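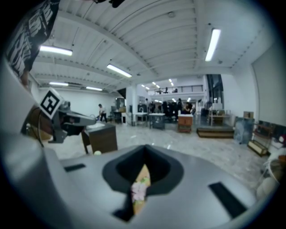
Wikthorpe Shared Workshop – Members' Forum
2024-01-23 – Posted by Noura Hourani
Print this page | E-mail this page
Search the forum: Enter keywords Go

Subject: Lighting and seating on the main floor

nhourani
Members are invited to comment on the proposed changes to the main floor before the April meeting. The proposal would replace the fluorescent ceiling lights with LED panels and move the workstations from below the mezzanine to the side nearest the entrance. The sum set aside is $1444. Comments should address the layout as well as the lamps.

m_hijazi
I support the new lamps. I do not support moving the workstations. The area below the balcony is the quietest part of the building, and the office chairs roll poorly over the seams near the entrance.

Karim.Qaisi
With respect to the previous comment, groups now gather in that area and it becomes crowded by midmorning. The floor is large enough to spread the desks on both sides of the white pillar. I would ask that a clear walkway be kept along the left wall, where the equipment cabinet is.

saron_yilma
May I ask whether the quotation from Wellitz includes disposal of the old tubes? The earlier one from Boutros did not, and the difference was $500.

nhourani
It does include disposal. The written quotation is in the office binder, item 2.

m_hijazi
Then my objection is limited to the desks. A white ceiling with bright lamps serves the whole room equally – there is no gain in light from moving anyone.

M. Atallah
I disagree with Mr. Hijazi. Noise from the mezzanine carries directly to the people seated under it, and the railing does nothing to stop it. I request that the two matters be voted on separately.

nhourani
Mr. Atallah's request is noted. Lighting and seating will appear as separate items on the April agenda.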